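# Deposit deduction for "repainting" after a three-year tenancy

Posted in Renting and Leases by **Pichit Sriwong**, January 6, 2019

I would be grateful for guidance on the following matter. My lease on a one-bedroom unit in the Gondo building ended after 38 months. The management company, Wakico, has returned my deposit less $443. The itemized letter lists $266 for repainting the living room and bedroom, and the remaining $177 for "carpet treatment."

The walls had a few small nail holes, which I filled before leaving. There was some fading opposite the windows. I did not smoke or keep pets. The carpet was already worn at the entrance when I moved in, and this is noted on the move-in checklist, although the note says only "entry carpet - fair."

My lease states that the tenant "shall return the unit in the condition received, ordinary wear excepted." Is the company entitled to charge for paint after this length of time? I have not yet cashed the check and do not know whether doing so would affect my position.

---

**Apinya Thongdee**

The rules on deposits are set by state law, and in some places by city ordinance, so please confirm what follows against the tenant handbook published for your area. In general terms, the phrase "ordinary wear excepted" is the part of your lease that matters most. Fading from sunlight and a small number of filled nail holes are commonly treated as ordinary wear. Large holes, crayon, heavy smoke staining and unapproved colors are commonly treated as damage.

Even where there is damage, many jurisdictions limit the landlord to the remaining value of the item. Interior paint is often assigned a useful life of two to five years. If the rooms were last painted before your tenancy began, there may be very little value left to recover. Ask the company, in writing, for the date of the last painting and a copy of the painter's invoice.

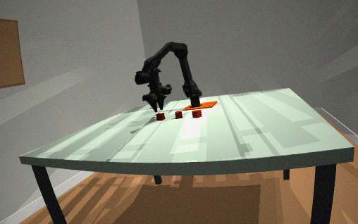

The same request should cover the carpet. Ask when it was installed, which rooms were treated, and whether the charge was for routine cleaning between tenants or for a particular stain. Attach a copy of the move-in checklist. The word "fair" is brief, but it does show that the carpet was not new.

With regard to the check, do not cash it until you have read it closely, front and back, together with the letter. Some checks carry wording such as "payment in full," and the effect of that wording differs from state to state. A local legal aid office can usually answer this over the telephone. Please also note the deadline for small claims filings and keep the envelope with its postmark.

---

**Ivow**

Wakico charged me $179 for paint when I left in June. I wrote one letter asking for the invoice and they refunded all of it. Send yours by certified mail.

---

**Pichit Sriwong**

Thank you both. The letter has been drafted and will go by certified mail. The back of the check is blank, but the stub reads "final settlement of deposit," so I will telephone legal aid before taking it to the bank.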